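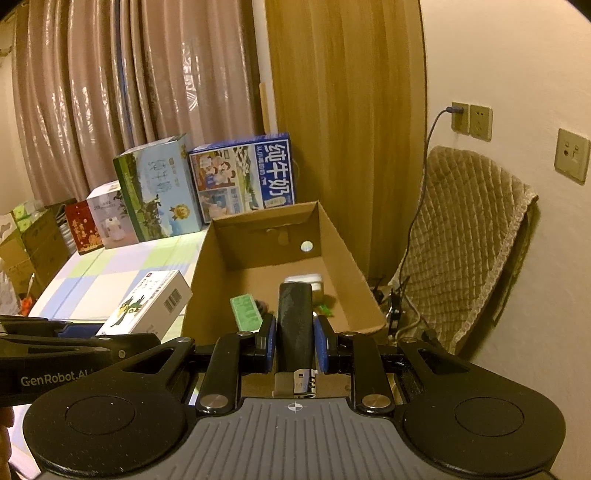
February, 4 pm. Damp check in the Lennox store, second round. The north wall is still reading high at skirting level, so the new vent hasn't made much odds yet. Kirsty moved the logger up to the second shelf and set it to record every 12 minutes. Left the Skera sealant alone for now – Magnus wants seven clear days before anyone touches the joint.

Rajeshwari went through the stock at the same time. Paper labels are lifting on the lower shelves, cartons on the upper ones look fine to her. Anything with a soft lid goes upstairs until the wall is sorted. 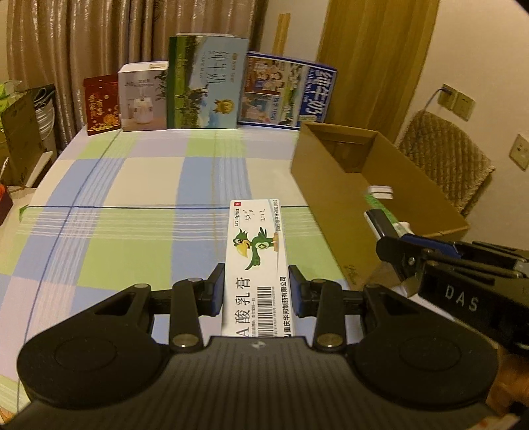 Medicine carton with the green parrot, barcode on the same face.

Still to do: ask Shona for the old drain plan, and move the heater away from the door. Ruairi has the key until the morning.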